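Four evenings into rewriting the planner for our simulated lab bench and I'm having way too much fun with it. The old version kept one giant script per task, so moving a rack meant editing joint targets by hand. Now every holder gets its own coordinate frame, and the planner works out the approach from there (I should have done this in September!).

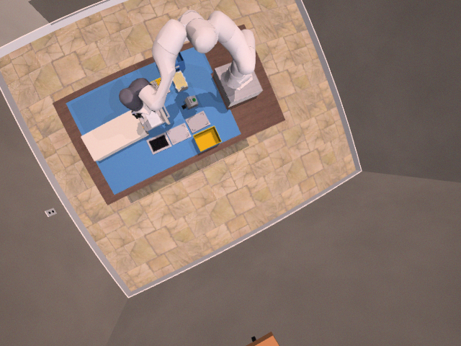
The other big change is collision checking. Malthorpe, my little planning library, used to test only the gripper against the bench. It now tests every link, at 200 points along each path, and it's still quick enough that I don't go off to make coffee.

Tuning the clearance took longer. I started with 4 mm between the fingers and the neighboring rack, and the planner just gave up on half the grasps. With 5 mm and a smarter wrist angle it finds a path almost every time, which surprised me a lot. 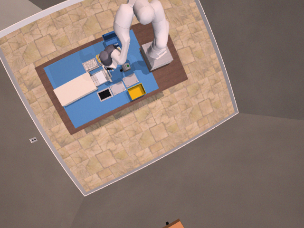

Senyo Abubakari
Robotics software developer

Next came perception. I render a wrist view along with the overhead ones, and Barnareo matches what it sees against the known rack models. Black fingers in front of a rack hide a good chunk of it, so I mask out the gripper before matching. Such a small patch, such a difference! 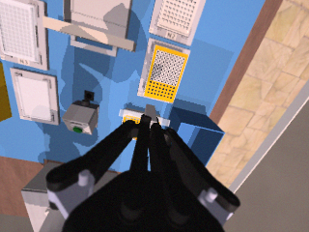 Replaying runs in Flarkelow

I finally wrote a proper replay tool too. It steps through a run with the planner state next to each camera view, so when a pose estimate jumps I can stop right on that tick and poke at it. My longest log is 245 seconds and scrubbing through it is smooth.

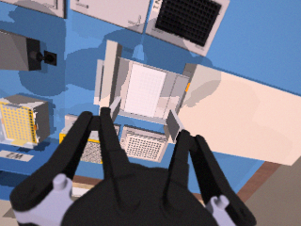

Mwakalinga wrote back that I should log the rejected grasps as well, with the reason for each one, or I'd end up debugging only the paths that made it through. That's going in next, probably as a second track under the timeline. I've already got the file format half sketched out.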